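What Is a Marriage License?

Before two people get married in the United States, they need a piece of paper called a marriage license. It is a permission form from the government. An engagement is a promise between two people – a license is a legal record.
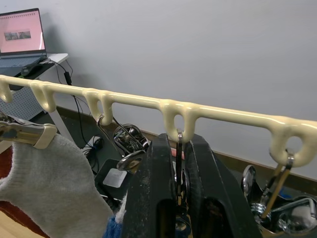 Reading time: 2 minutes

Where it comes from

In most states, a license comes from a county office. The person in charge of the records is often called the clerk. Both people usually go to the office together, show proof of who they are and how old they are, and pay a fee.

Some states have a waiting period. The couple gets the license, but they must wait a set number of days before the wedding. A license can also expire. If the wedding does not happen in time, the couple has to apply again.

What happens at the wedding

The person who leads the wedding is called the officiant. This can be a judge, a religious leader or another person the state allows. After the ceremony, the officiant signs the license. Some states also ask for witnesses, who sign to show that they were there.
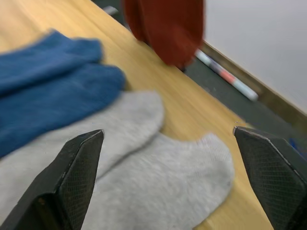 Can a couple get married without a party?
A party is optional. The law looks at the license and the ceremony, and a wedding with 200 guests counts the same as a very small one.

Where the paper goes

The signed license goes back to the office, where the clerk records it and gives it a number, such as 3065. The couple can then ask for a certified copy – they may need one to change a last name. Old records are kept too. A record that is 100 years old can help a family learn when their relatives got married.

Written by Fedir Skoryk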